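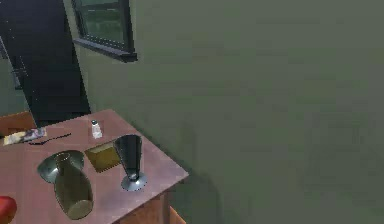

Sestlow Help › Simulation › Evaluation methods

Same checkpoint, same layouts, different success rate. Which number do I report?

Posted by Sneha Bajpai, April 23, 2021

I am comparing two checkpoints of a pick-and-place policy in Hudau. The task is to pick the salt shaker off a table and put it in the square tray. The rest of the table holds clutter: vases, a packet, a few small things. Wall colour, tabletop colour and light direction are drawn at random per layout, as are the object poses. Object poses come from the Kashyap sampler with default settings.

The evaluation set is 32 layouts. Each is stored as a scene seed, and the scene is rebuilt from that seed at the start of every episode. I run every layout once per checkpoint and divide successes by layouts.

The trouble is that when I run the older checkpoint again with nothing changed, I get a different rate. The gap between repeats of one checkpoint is about as large as the gap between the checkpoints. The policy is deterministic at test time (I take the mean of the action distribution) and I have checked that the weights loaded are the same.

What I have tried so far:

Fixing the Python and NumPy seeds. No effect that I can see.

Rendering on the CPU. Very slow, and the rates still move.

Logging the first camera image of each episode. Most layouts look the same between repeats. A few do not. In those, one of the vases is standing in one run and lying on its side in the other, although the scene seed is identical. When it is down it may lie across the straight path to the tray.

My questions are whether this is a fault in the sampler or something I should expect, and how to write the comparison up. My supervisor would like one figure per checkpoint. I could also throw out every layout that has a fallen object in it, but I am not sure that is fair, given that training had such layouts too.

Hudau is the current release, physics step at the default, two cameras (one on the wrist, one fixed and looking down at the table from the side).

Eckhard Lammers
Accepted by the poster

You have two separate problems and it helps to take them apart.

The first is that your scene seed does not define the scene. It defines the poses at which objects are released. The Kashyap sampler places each object slightly above the table and then lets the physics run until everything has come to rest, or until a time limit. The vases in the standard household set are top-heavy, the flared ones most of all, and a small difference in the contact forces decides whether one stays up. Hudau solves contacts in parallel, and the order in which the contributions are added up is not fixed. Floating-point addition depends on order. For a flat packet or a tray this has no visible effect. For a vase released with a slight tilt it can be enough.

So it is expected behaviour, and no Python or NumPy seed will remove it. There is a deterministic solver flag, but it makes the settling phase slow, and you would be relying on it holding across driver versions. I would leave it alone.

What works better is to settle once and store the result:

Build the layout from its seed.
Run the settling phase to the end.
Check that all velocities are below a threshold. If they are not, keep stepping or reject the seed.
Write out the full state: pose of every object, joint positions of the arm, material and light parameters.
In evaluation, load that state directly and skip settling.

Set all velocities to zero when you load. Also clear the contact cache, or step once with the arm held and compare the poses with the file. People often store poses only and forget the light parameters, and then the poses match but the shadows fall another way. Your policy sees shadows.

Keep the wall and table colours in the same file. If you draw them from a generator shared with the pose sampler, then any change in the number of draws during placement (a rejected pose, for example) shifts every later draw. You would see a green wall turn into something else between versions of the sampler, with the seed unchanged.

The second problem is statistical, and it would be there even with frozen scenes. A single pass over 32 layouts gives a coarse rate. One layout changing its outcome moves the figure by over three percentage points. If the checkpoints are close, one pass cannot separate them.

Because both checkpoints see the same layouts, use that. Make the comparison per layout. For each one, note whether both succeed, both fail, or only one succeeds. The layouts where they agree tell you nothing about the difference. The test is on those where they disagree, and it is the usual paired test for yes/no outcomes (McNemar, in the exact form, as the counts are small). Report those counts in a small table next to the rates.

With frozen scenes you will still get some spread from contact during grasping. I would run five repeats of each layout, average within the layout, and bootstrap over layouts. Do not bootstrap over episodes. Repeats of one layout are far from independent, and an interval built as though they were will come out too narrow.

On fallen objects: keep them. A tipped vase is a legitimate clutter configuration and your policy was trained on them. What is unfair is having it tipped for one checkpoint and upright for the other. Once the states are frozen that goes away. You can then add a column that says whether any object came to rest in a different orientation from the one it was released in, and report the rates split by that column. I would expect the split to be more interesting than the overall rate.

One exception. Reject a layout if the target or the tray can't be reached, for instance if the tray is under something. Decide that rule before looking at any policy results and put it in the text.

Shanti Kaushik

just lower the drop height in the sampler config. I set it to almost nothing and my vases stopped falling over. also check you are not running out of GPU memory, that gave me strange renders once

Sneha Bajpai (poster), reply to Shanti Kaushik

Thank you. I tried a lower drop height on a handful of layouts. Fewer vases fall, but some objects now start slightly inside the tabletop and get pushed out sideways when the physics starts. Memory was fine.

Kaisu Seppälä

I agree with most of what Eckhard wrote. A few additions from having done this on the Ellutlow set, where the clutter is similar.

Lowering the drop height changes the distribution of scenes. If the policy was trained with the default height, the test set is then a different (and usually easier) one. It may be what you want, but then it needs saying, and the older results cannot be put in the same table. The penetration Sneha saw is the known side effect. The collision shapes for the flared objects are convex pieces that do not follow the drawn surface closely, so an object that looks as though it touches the table may already be in it.

On storing states: store the orientation as the quaternion the simulator gives you, at full precision. We first wrote Euler angles rounded for readability. Objects lying on their side then started to roll a little on load. A round-bodied vase on a flat table has very little to stop it, and by the time the arm had moved it was somewhere else. Eckhard's check of stepping once and comparing would not have caught it, I think, because the drift over one step is tiny. Step for as long as a typical approach motion takes, with the arm parked out of the way, and compare at the end of that.

On what to look at first: before running anything again, take the images you already logged and go through the fixed camera only. The wrist camera starts too close to tell you whether the layout as a whole has changed. For each layout, line up the images from the repeats and mark any where an object differs. Then look up the outcomes for those layouts. If the outcome changes are mostly in the marked layouts, settling is your main source of spread and freezing will fix most of it. If they are spread evenly over all layouts, the source is somewhere else and you should look at the controller timing. In our case it was a mixture. The arm controller ran in its own thread and sometimes missed a step when the machine was busy.

If you do run in a separate thread, switch to stepping it in lockstep with the physics for evaluation. It costs little.

I differ from Eckhard on one point. Five repeats per layout is fine for the paired comparison, but if the compute is limited I would spend it on more layouts. Spread between layouts was much larger than spread within a layout for us, once the states were frozen. Two repeats were enough to see that, and after that we put everything into new layouts. The repeats mainly serve to tell you how much noise is left in the simulator.

For your supervisor: give one figure per checkpoint if that is what is asked for, with the interval beside it, and the difference with its own interval on a separate line. Readers will otherwise compare the two intervals by eye and conclude that there is no difference if they overlap. With paired data that conclusion can be wrong.

Eckhard Lammers, reply to Kaisu Seppälä

Fair point on the roll. Stepping for the length of an approach is the better check and I'll change our own script. On repeats against layouts I have no strong view. It depends on how noisy the grasp is. With a small target such as the shaker I would still want to see the within-layout spread before cutting it.

Sneha Bajpai (poster), reply

I went through the fixed-camera images as Kaisu suggested. Most of the outcome changes are in the marked layouts, with a couple outside them. The controller was in its own thread, so I have moved it to lockstep. The states are now frozen with full quaternions and the light and material parameters in the same file.

With that in place, repeats of the older checkpoint agree on nearly every layout. The newer checkpoint is ahead in the paired table, but the exact test does not reject, so I am generating further layouts. The split by fallen objects goes the way Eckhard expected: both checkpoints do worse when a vase is down, and the failures I have watched are mostly the gripper catching it on the way to the tray. I don't have enough of those layouts yet to say whether the newer one copes better.

One follow-up. My supervisor, Shakuntala Tiwari, has asked whether the new layouts may be picked so that more of them contain a fallen vase. Can I do that and still report an overall rate?

Kaisu Seppälä, reply

Yes, if you weight them back. Estimate how often the sampler gives a fallen object by running the settling phase alone over a large number of seeds. No rendering is needed, so it is quick. Then compute the rate in each group and combine them with those shares. Bootstrap within each group. State the shares in the text, and list the layouts with their group in the supplement so that somebody can redo it with other weights.

Write down the threshold you use for "fallen" as well. We used the angle between the object's own upright axis and the vertical, and had to leave the packet and the other flat items out of it.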